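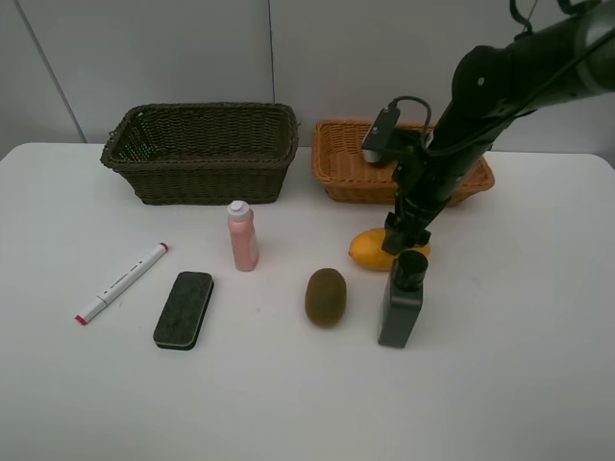
Why not just train on one basket and be done with it? A reader of the last Prolum update asked me more or less that, and it's a fair thing to ask, so I'm putting the answer up front. I tried it. The policy got very good at going to one spot on the table and pretty much stopped listening to the instruction. With two baskets it has to pay attention to which one you named - and that is the whole point of this data.

Home | Data | Code | Notes | Contact

# Prolum Two-Basket Sorting Set

Hi! This is the data card for the tabletop sorting set I use in my work on short spoken-style commands. Each episode is one arm, one instruction ("put the mango in the dark basket", that sort of thing) and one item moved. The rest of the stuff on the table is there to get in the way.

## What's in it

- 200 teleoperated episodes
- 10 instruction templates, filled in with item and basket names
- a fixed view and a wrist view for every episode
- joint positions, gripper state and the text of the instruction

The items are ordinary things: fruit such as a mango and a kiwi, a couple of bottles, a whiteboard eraser, a marker. I wanted shapes that ask for different grasps, so you get round, flat, long and upright all in one layout. The baskets are woven, one dark brown and one lighter tan.

## The method, quickly

The idea I'm testing is what I call swap relabeling. During training, I take an episode and pair it with the instruction for the *other* basket as a negative, and the model is penalized if it gives both the same score. It's a small change (really just one extra loss term) and it runs on top of the Pulten baseline without touching the network.

Held-out episodes: 40. On those, the plain baseline chose the wrong basket roughly a quarter of the time. With swap relabeling the wrong choices got a lot rarer, and I was pretty thrilled about that! Grasping didn't improve at all, though. The marker is still the worst item by a mile, because it lies so low that the fingers tend to close a little above it.

## Things to know before you use it

The wall and the tabletop are both very plain, so please don't expect a policy trained here to cope with a messy kitchen. Mine didn't.

Failed grasps are kept and flagged with `success: 0`. Filter them if you like - I leave them in for the scoring model and drop them for the policy.

Version 2 fixes a time offset between the two views. If you downloaded the set before February 2019, grab it again and throw away the old index file too, or the loader will mix them up.

## Loading

Unpack everything into `data/prolum` and point the Verkota loader at that folder. The train and held-out lists are plain text, one episode name per line.

Related items

- Chisholm grasp logs, single arm
- Pulten baseline: training notes
- Verkota loader changelog
- Prolum instruction templates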